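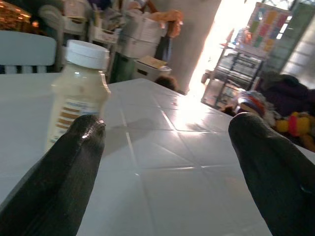 28/02/2018

I have worked at Nellow for long enough that people ask me what it's like now that we have robots, so I am going to put it down once and then I can send them the link.

We do the jobs a household would do, over and over, for firms who want to know how their things hold up in use or how a machine might handle them. Clearing a table, moving bottles, putting things away in boxes, folding cloth. It used to be all hands. Since November a good part of it has been done with grippers, and the people who did it by hand now look after the machines that do.

The first change was the hours. By hand you could start when you walked in. Now the first part of the morning goes on getting the arms ready, and if one of them isn't right then you wait for Periklis. Periklis Papadakis was a joiner before he came here and he learned the maintenance side from the manuals and one short course at Forico. He is good at it. He is also only one man, and on the days he is off we do a lot of tidying.

The second change was who talks to whom. When two of us were working across a table we chatted all day. With a gripper you have to watch it, and you can't watch properly and listen to a story about somebody's boiler. Stamatia Raptis found this the hardest part and she told the management so. They moved the morning break earlier and made it longer, and that has helped more than I thought it would.

On the other side of it, my wrists have stopped hurting. I did the lifting and turning jobs for years and I used to go home and hold a bag of peas on my arm. Chrysanthi Antoniadis had it worse than me and she was close to leaving. She now runs the bottle work from start to finish and writes up the results, which she was never asked to do before. She got a pay rise for it in January. I didn't, as my grade stayed the same, and I have put in a query.

Bottles are harder than you'd think. A full one and a half-full one need different handling, and a tall one will tip if you come at it too low or too quickly. I knew all this without knowing that I knew it. When Oda Lindqvist came from Plolard to set things up, she spent two days asking me why I picked things up the way I did, and for most of the first day I had no answer. I would say "you just take hold of it" and she would write that down and wait. By the second day I was telling her about thumbs and where the weight sits. I liked those two days. I had not been asked about my work in that kind of detail before, and I would have liked to see my name somewhere on the paperwork.

Shiny surfaces are another one. A glossy table throws the light back when the sun is coming in, and with my eyes I just move my head a bit. We spent most of a week in December trying blinds, then no blinds, then moving the table. Efthymia Chatzigeorgiou keeps a notebook of which hours of the day give trouble and we plan the jobs round it. It is a school exercise book with a bent cover and it gets used more than the software does.

As for jobs, there were 20 of us on the floor before and there are 20 now, but 3 people are on different contracts and none of us has been promised anything past the summer. Management say there will be more work coming in because we can take on bigger orders. The last one from Tsoukalas was for 370 runs, and we would have turned that down when it was all done by hand. So it may be true. I would rather have it in writing.

People outside tend to want me to say that it's wonderful or that it's terrible. Some days I am bored in a way I never was before, standing there watching a thing close and open. Other days I sort out a problem before lunch that would have annoyed me for a month, and I go home pleased. The tea is the same. The heating is still bad at the far end.

If your own place is bringing machines in, my advice is to ask early who will be trained and whether the training counts towards your grade. We asked late. Also ask who fixes things when the one person who can fix them is on holiday. Periklis is away for a week at Easter, and I have been told there is a plan, which I haven't seen yet.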